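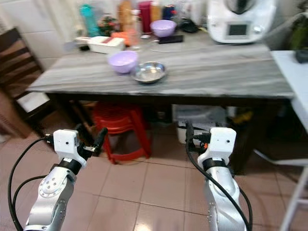 The meeting was about the shared kitchen on the ground floor of Heswood House, and mostly about the long table, which many residents have written about since June. Ms So-yul Song opened the meeting and asked everybody to speak one after another, as the last time it was difficult to write down who said what. She said the table was bought so that people can sit and eat at it, but the back part is now used as a cupboard. Between the teal bottle at one end and the big white cooking appliance at the other end, the row of bottles and containers goes along the wall, and one of the light purple bowls has been pushed back among them. She asked that we decide today what may stay and what must find another place.

July 11, 2025
Minutes written by Si-woo Yeom

Present: So-yul Song (chair), Si-woo Yeom (minutes), Ha-neul Do, Haziq Nair. Ashton Rewi came during point 2.

1. Minutes of the last meeting
They were read and accepted with one correction. The person who offered to repair the drawer was Mr Nair and not Mr Rewi. The drawer is repaired.

2. The table
Ms Do said that she cooks in the evening and has no space to put down a plate. She would like the whole back row to be cleared. Mr Nair did not agree. He said that oil, sauce and other things for daily use must be near to the place where people cook, and that the wall cupboards are too high for some residents. Mr Rewi said the cupboards are also full, and he believes that half of the contents belongs to people who have moved out.

After a long discussion the following was agreed:
The front half of the table is for preparing food and for eating. Things are not left there after a meal, also not bowls.
The back row may stay, but only with things that are used every week and have a name on them.
Everything without a name will be put in a box under the window on the first of next month. It will be kept there for two weeks and then given away or thrown out.
The white cooking appliance stays at the right side. Mr Nair asked if it could be moved to the small shelf, but the shelf is not strong enough.

Ms Song asked if the purple bowls are private or for everybody. Ms Do answered that they are for everybody and that people should please wash them after use.

3. Care of the table top
Mr Rewi has asked the firm Skerevness, who delivered the table, how the top should be cleaned. They answered that a soft cloth and mild soap are enough, and that hot pots should not be put directly on it. Ms Song will buy 2 thick mats for hot pots. The strong cleaner under the sink will not be used on the table any more.

4. Money
The kitchen fund has 3,218. It was agreed that we try to keep 3,000 in it for the new fridge. Ms Do has looked at the prices of shelves and found one from Clinolance for 164, which fits beside the door. This was accepted by all. Mr Nair will order it and Mr Rewi will help to fix it on the wall. When the shelf is up, some of the back row can go there and we will talk about the table again.

5. Other points
The window does not close well. Ms Song will write to the landlord.
Mr Nair asked for a second bin for paper. It was agreed to wait until the shelf is paid.
Ms Do would like a list on the door which shows who cleans in which week. She will make a first version and put it up so that people can write their wishes on it.

The next meeting will be announced on the board in the hall.

Comments

Room 9: Thank you for the minutes. Can the labels be provided? I have no pen which stays on plastic.

Si-woo Yeom: I will put a roll of labels and a marker in the first drawer.

Wang, second floor: I could not come. I agree with the box, but two weeks is short if somebody is on holiday. Could it be a month?

Ha-neul Do: If you are away, please tell one of us before and we will leave your things in their place.

Room 4: Does the rule about the front half count at breakfast also? I leave my cup there when I go up to take a shower.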